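Packing the Kitchen Bag for a Week in a Rental

4 min read

Most vacation rentals list a "fully equipped kitchen," and that can mean almost anything. Before you leave, write to the host and ask about three items: a sharp knife, a colander and a pan with a lid. If the answer is vague, bring your own.

Wrap the knife in a dish towel and hold it with two rubber bands. It goes in checked luggage or in the trunk, never in the bag the kids dig through for snacks.

Spices travel well in a weekly pill box. Salt, pepper, cinnamon and whatever you put on eggs will cover 6 breakfasts and most dinners. Label the lids with masking tape. Pack a small bottle of oil inside a zip bag, then put that inside a second one.

For the drive, freeze water bottles the night before and use them in place of ice packs. A soft cooler holds enough for lunch and a first supper, so you can skip the grocery store until the next morning. Stores in beach towns are packed on check-in day, and in August the line can eat up an hour.

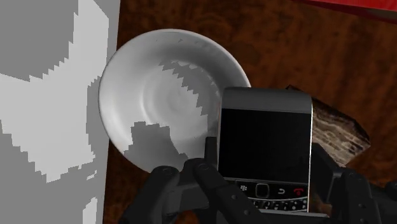 Marisa Mazza wrote in to say she does it the other way around and places a pickup order from the highway, timed for 4 p.m. She takes only coffee, filters and a roll of foil from home. Her family of five has done two summers that way and she says the cooler now stays in the garage.

Either method works. If you order ahead, check that the store will hold cold items for late arrivals, and keep the list short. Milk, bread, fruit, pasta and one jar of sauce will get you through to Monday.

On the last night, cook whatever is left. Eggs, rice and odd vegetables make a decent skillet supper. Open condiments can go home in the cooler with fresh ice. Wipe out the refrigerator before bed so you are not doing it at checkout with the car running.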